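Bralmont fit-out, Nurham site – progress to end of May

Quick one this month, sorry, full cost sheet to follow when Skorstead send their invoice.

Where we are
Benches are in. 88 outlets on the plan, 40 live and tested, rest waiting on the second circuit. Walls painted, floor sealed. Door closers still missing on the store room.

Work surfaces
White tops throughout as agreed. Went with the big brown mats over them, matte finish, no glare under the ceiling lights. They stop short of the edges so there's a strip of white left to wipe down. Power strips sit up on the bench for now – under-bench trays didnt fit the brackets, Nam are sending a different size.
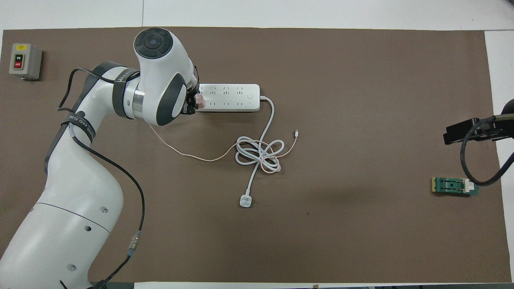 Problems
1. Tray brackets, see above. No extra cost to the grant, Nam are covering it.
2. Second circuit is 2 weeks behind. Electrician wants the panel labeled before he goes any further. Fair enough, we're doing it.
3. Cable lengths. Some of the leads are too long for the benches, need clips or shorter ones. Not ordered yet.

Money
Inside budget on furniture and mats. Electrical will be close. May need to move a little over from the signage line, will ask formaly before we do.

Next
Finish outlets, fit trays, closers on the store room door, snag list with Skorstead.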